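February 10, 2021

I woke up before the alarm again. It is now more than 40 days that I try to write every evening in English, and I think the sentences come a little easier. Lok-yiu says I still write like a letter to a bank.

In the morning I called Hòa about the choir. She wants to sing the old harvest song in Mostthorpe when we are allowed to meet again. I am for it, but the second part is too high for me, and I told her so. She laughed and said I have until December.

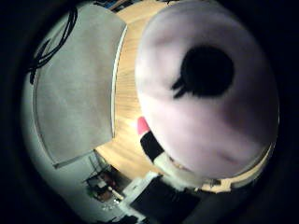

*Wooden tabletop, with a black mark on something pale.*

After lunch I practiced the low part for 70 minutes. The neighbor knocked once on the wall. I sang more quietly and the notes became flat, so I stopped and copied the music by hand instead. Kourosh sent his recording. He breathes in the middle of words, but his voice is warm, and I listened to it twice.

For supper I made lentil soup, with too much pepper. I must ask Rostislav for the missing last page, for my copy ends at the third verse. Also to buy: stamps, onions, lamp bulb.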